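The Bed Is Where Laundry Goes to Think

I own a perfectly good table for folding. It has a flat top, it's the right height for my back, and it sits four steps from the dryer. I have folded laundry on it 2 times. Everything else gets carried down the hall and dumped on the bed, where I can look at it and feel bad.

The theory behind the bed is sound. You cannot go to sleep on a mountain of clean clothes, so the clothes will get folded before bedtime. Whoever came up with this has never met me at eleven at night. I can move an entire load from the bed to the chair in one armful, and in the morning I can move it back so that it looks like I'm about to get started.

So in May I made a rule. One load at a time, straight onto the bed, and I don't leave the bedroom until the bed is clear again. No phone. No "quick" trip to the kitchen. I picked Thursday, mostly on the grounds that Thursday has never had anything going for it.

The first load was the darks, and the darks are where my system falls apart. Whites are easy. Towels practically fold themselves, being rectangles. But everything I own in navy looks like everything else I own in navy once it's been through the dryer. I pick up a wad by whatever corner is on top and shake it out and hope for sleeves.

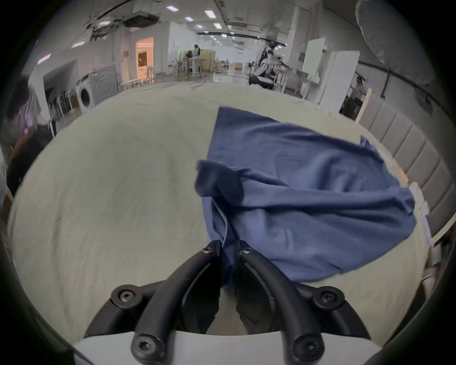
My other trouble is that I fold by three separate methods and they don't stack. There's the way my mother taught me, arms back and then in half, which makes a tall floppy pile. There's the way they do it in stores, which I learned from a Stenero folding board I bought on sale and used until it cracked down the middle hinge. And there's the roll, which I picked up while packing for a trip and never shook. Open my dresser and you can tell what kind of mood I was in on any given week.

I did try the drawer dividers from Endard. They came in a set of 13, a number that doesn't go evenly into any drawer I have. They're now holding up the seedlings on the back porch and doing a fine job of it.

Anyway, the rule. The first Thursday took me 300 minutes if you count honestly, a figure that includes lying down next to the pile "for a second." The week after that was a good deal faster. I've started pulling the shirts out first and leaving the socks for last, so that by the time I'm matching socks I'm too close to the end to quit. Odd socks go in a Plostoser bag on the closet door, and I've decided not to look into how full that is.

The cream sheets were a mistake, by the way. They show every speck of lint the darks leave behind, so now I finish folding and go over the whole bed with the sticky roller. If you're shopping for sheets, get something the color of your lint.

Next week I'm tackling the fitted sheet. I have watched 2 videos on it and understood neither.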